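Before you let an arm anywhere near your kitchen cabinets, write the rules down. I keep mine to 5 lines on a card, and my friend Hanyu Tian at Urano made me cut it down from 23 (nobody was reading them!). First one: walk the arm's full reach by hand, power off, and note every door handle it could snag.
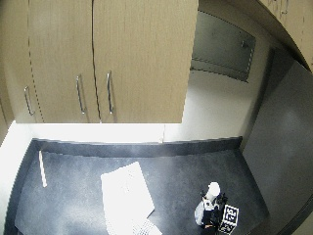

Second, set the speed limit before you load a task, and keep it low for the first 9 runs. Then hit the stop button on purpose, twice, from wherever you'll be standing. If it feels like a stretch, move the button closer and try again before you start.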